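The Pads Come First

At Zostport, the grippers get looked after at 7 in the morning, before the kettle has boiled. The company wants machines that can pack groceries, and it teaches them with hand-held grippers that record what a person does. The brochure calls the tools maintenance-free. Weronika Kołodziej, who maintains them, has read the brochure.

She checks the screws, wipes the rubber and squeezes each pair of jaws shut against a strip of paper. If the paper slides out, the pads are off. Swapping a set takes 3 minutes when the holes line up and most of a coffee break when they don't.

Her colleague Chun-yin Kong thinks wear is overrated as a problem. Software can correct for a tired pad, he told me in April, and the next version, code-named Mamo, will do so on its own. I asked to see it. He said soon. 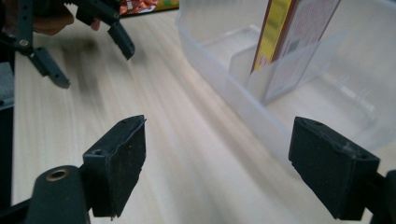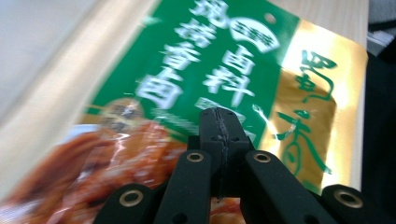
Kołodziej keeps a paper log of every pad she replaces, and I trust it more than any forecast I heard in the building. It has no column for "corrected by software." The scuffed top edge on the left-hand pad, in the first picture, is the sort of thing she looks for, along with the light specks on its partner. Kong says neither matters until a package slips. She would like to change the pads before then, and has asked for 2 spare sets per tool. The order is still waiting for a signature.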